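Home Opinion Reviews Archive Contact

Filed under: Surfaces & Finishes

7 Jan 2021
By the Magsi desk

Pattern repeat is the most poorly documented figure in the wallcovering trade. A buyer can find the roll width, the weight and the fire class in under a minute. The repeat is often missing, or given without saying whether the match is straight or offset.

Candari prints its repeat on the outer label. Dradier puts it on page 2 of a leaflet packed inside the roll, where it can be read only after the wrapper has been opened and the right of return is gone.

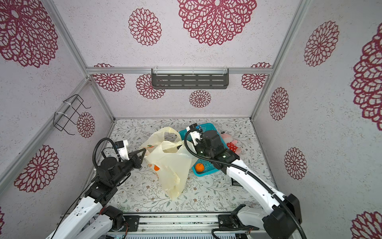
The cost is easy to work out. Take a wall 80 inches high and a large offset motif. Each drop must be cut long and shifted before it lines up with its neighbor, and the surplus is scrap. On small walls the loss per square foot is worse, as there are fewer drops over which the offcuts can be reused.

Calculators do not fix this. The one on the Jedel site asks for height and width and then returns a number of rolls. It has no field for repeat at all, so it gives the same answer for a plain speckle and for a floral.

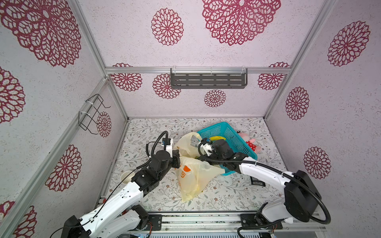

Large crimson medallions on a pale speckled ground.

Sellers reply that installers already know to add a margin. Some do. A flat margin is still a guess, and it is wrong in both directions: too generous for a plain paper, too small for a big motif in a room with several corners.

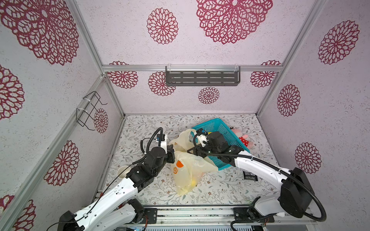
I would require three entries on the outside of every roll: vertical repeat, match type, and usable drops at a stated wall height. Candari item 3575 already carries the first two. Item 1623, from the same maker, carries only the first, so the label template clearly has room for more. Until the rest follow, ask for the match type in writing before ordering.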